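Pickled cucumbers gone soft - can I save them?

Kerstin Lundgren

I made six jars of cucumber pickles in July, using the recipe on the back of the Otier vinegar bottle, and opened the first one last night. Lovely flavour, but so floppy! I'd sliced them fairly thin and salted them for an hour. Is there any way to crisp them up, or is it my own fault for slicing them?

Senudetti

You can't get the crunch back, sorry. Next time trim a sliver off the blossom end (the end without the stalk) and leave them whole or in thick chunks. I salt mine overnight in the fridge with 100 g of salt to 3 kg of cucumbers, then rinse well. Chop your soft ones into tartare sauce or potato salad - mine go on cheese on toast and I'm not ashamed of it. If a jar smells off or the lid has bulged, bin it.
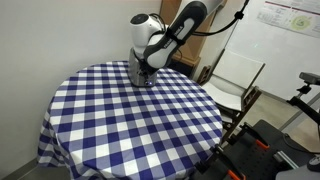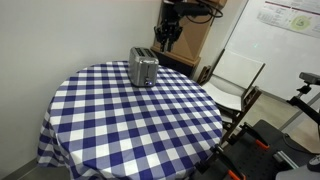

Page last changed: 9th March

Sadau

Agree about the blossom end. My gran put a vine leaf in every jar and hers were always crunchy, no idea why. Also are you sure they were pickling cucumbers? The long salad ones are mostly water and go soft whatever you do to them. I tried three jars with those once and ended up blitzing the lot into relish, which was quite nice with sausages.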